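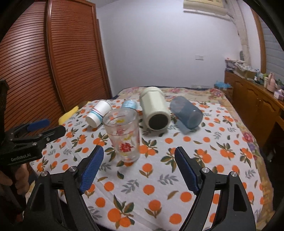

Your soup tastes like somebody was at home all day, one customer wrote to us in the first winter, and we have kept this sentence on the wall of the kitchen until now.

We are Nisholm Soups, a small kitchen in Kitham. We cook soups and stews, fill them in glass jars, and sell them to households, shops and two school canteens. We started because we missed the food from our childhood, and in the shops we found only soups that were too salty or too sweet. In the beginning we had one stove and one large pot, and we sold from a folding table at the Gorum market. In a good week we sold 300 jars. In a bad week we ate a lot of soup.

Our kitchen today

Since the move we work in the old bakery building on Llewellyn Street. The walls are thick and the rooms stay cool in August, which is a great help when you cook for the whole day. The first pots go on the stove at 5 a.m. Lentil and barley soups need the most time, so they are first. The tomato soup is made last, and it is also the one that sells out first in most weeks.

We make one batch at a time, and one batch gives some 500 jars. A bigger batch is possible with our equipment, we tried it, but the vegetables at the bottom became too soft and we did not like the result. So we stay with this size.

What is in the jar

Vegetables, beans, grains, herbs, oil, salt and water. In three of our soups there is also cream, and in the winter stew there is beef. Everything is written on the label in letters that you can read without glasses - this was a wish from our older customers, and they were right.

We buy carrots, leeks and potatoes from farms near Gorum. Lentils and rice come from further away and we do not hide it. When the harvest of something is poor, we take the soup off the list for that season. The pea soup was missing for almost one year and we received many letters about it. It is back now.

How we work together

Most of us did not learn cooking in a school. We came from offices, from a shoe factory, from driving a bus. Everybody in the team learns the stove, the filling and the packing, and we change places every month. At noon we eat together at the long table, and usually it is not soup.

People ask if we want to open a second kitchen in another town. For now we don't plan it. We would like first to repair the roof, and to finish the small shop in the front room, where you will be able to buy single jars and bring back the empty ones.

Returning jars

Please wash the jar with warm water and bring it to the market stand or to the side door on Llewellyn Street, mornings only. You do not need to remove the label. For each jar you get a stamp on your card, and a full card is one free soup of your choice - also the pea soup, if there is any left.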